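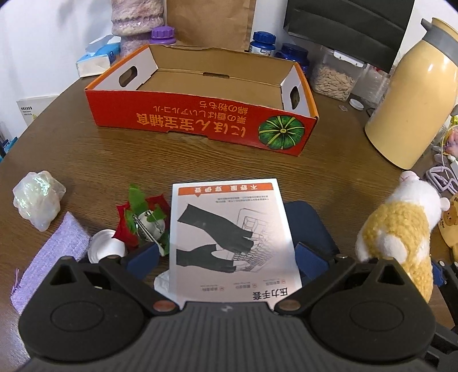 The Round Table, Before and During

Hi again! My sister-in-law Feven Kassa and I are finally going through everything that has piled up since September, and the round table in the front room is where it all lands first. I love this table (brown, grainy, big enough for dinner if you ever see the top of it), and right now it is wearing most of our life.

The pumpkin box
Open orange-red cardboard with hand holes in both short ends and a green pumpkin on the front. I'm keeping it, pumpkins or no pumpkins. It's a really good box! White inside, too, so you can find small things in it.

The glove card
This came with a pair of pressure gloves, and there's a black-and-white drawing of two gloved hands on it. Feven wants it in the paper drawer. I want it gone. We've been discussing this for almost 14 minutes.

The crystal
Whitish, with pink and green and blue sheens all over it. Tekle Tamiru next door has asked for it 2 times now and the answer is still no, sorry Tekle.

The lavender pouch
Little zipper pull, nice woven feel. I'm thinking sewing needles, or maybe the spare keys.

The red flower
Artificial, bright green leaves, never needs water, so it's perfect for me. It's going on the bathroom shelf next to the soap.

Shelves are next, once we've had lunch.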